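Unit 4: Planning the equipment purchase

Start with the task. Ours is handling parts in a desktop computer, and every budget line follows from it. List the arm, gripper, table, cameras and fixtures separately — a single total hides the small items.
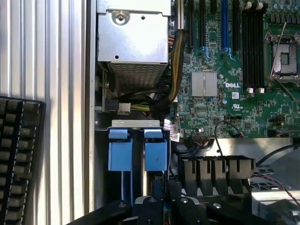 What should be priced first?
The gripper. Its reach and finger width limit which arms are worth quoting.

For the Kesden exercise, get quotes from Pallenent and Grunholm. Allow $419 for printed fixtures and seven weeks for delivery.

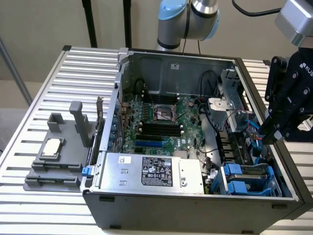
Who pays for spare fingers?
The lab's running budget, so leave them out of the capital request.

Donor computers go on their own line. Plan for six, with cables and drive carriers included — bare cases are little use for practice.

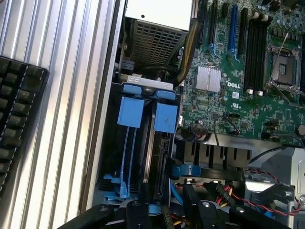 Gripper at the open Dell workstation, memory slots empty.

Bring your draft budget to the next session.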